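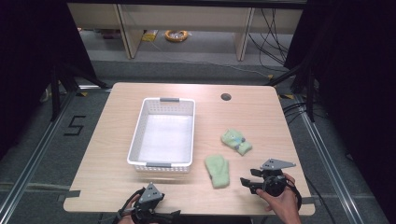 3.2 Workstation and hand-held grippers

The grippers were built at the Elton shared workshop over one winter, with access to a drill press, a small lathe and two consumer-grade printers. Each unit consists of a hand grip, a pair of opposed fingers with replaceable pads, and a top plate to which sensors or markers can be fastened. The plate is triangular and gray, with through holes, and is the same on the left and right units, so one spare covers both (Fig. 4). The cables leave the body at the rear. On the right unit a cable loops around the back of the operator's hand, a route that leaves the fingers clear but adds a small torque at the wrist when the operator reaches across the table. An earlier version, in which the cable was clipped to the forearm, was abandoned after 2 connector failures.

The work table has rounded corners and a grommet hole near one of them. The hole is not used for cabling. It was retained as a fixed landmark for checking whether the table had been moved between sessions, and its position is measured at the start of each day from the aluminum rails on the floor. Station numbers are laid out in black tape on the carpet beside the tables.

3.3 Objects and task

The task reported here is sorting of soft goods into an open basket. The operator holds one gripper in each hand, picks up an item from the table, places it in the basket and then returns it to the table for the next trial. Soft goods were chosen over rigid blocks because they change shape on every grasp, and a fingertip that works on a block may slip on felt or knit fabric. Items of similar color were paired on purpose: a mitten and a soft toy in close shades of green are easily confused by a segmentation method that relies on color alone.

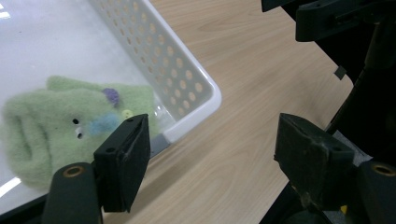

The finger pads are held by screws and can be changed in the workshop without removing the finger. Pad wear was logged by inspection only. Scuffing of the contact face did not lead to replacement unless an edge had lifted or the pad could be turned by hand. Under this rule 11 pads were replaced over the full set of trials.

Figure 4. Sorting station with both hand-held grippers, and view from the camera on one gripper with the soft toy inside the basket.

The perforated wall of the basket caused difficulty in depth estimation. Points were returned from the table surface behind the holes as well as from the plastic, and the wall was reconstructed as two overlapping layers. Glare on the white plastic produced further gaps. Both effects were reduced by masking the basket with a fixed template, aligned by its rim in the first image of each trial.

A total of 653 trials was recorded. Of these, 417 were kept after removal of trials with dropped images, a tracking loss on either gripper, or an item that left the table. Tracking loss was the most frequent cause of rejection and occurred mainly when one top plate passed beneath the other hand. The retained set was frozen on 2019-10-18, and no trials were added after that point.

Time alignment between the two grippers was done in software with the Naciri logger, which writes a shared clock value into each record. The Jimon mount described in Section 3.1 was used without change. Drawings for the top plate and the finger pads are deposited with the Flekemport project files under the same part numbers as in Table 2.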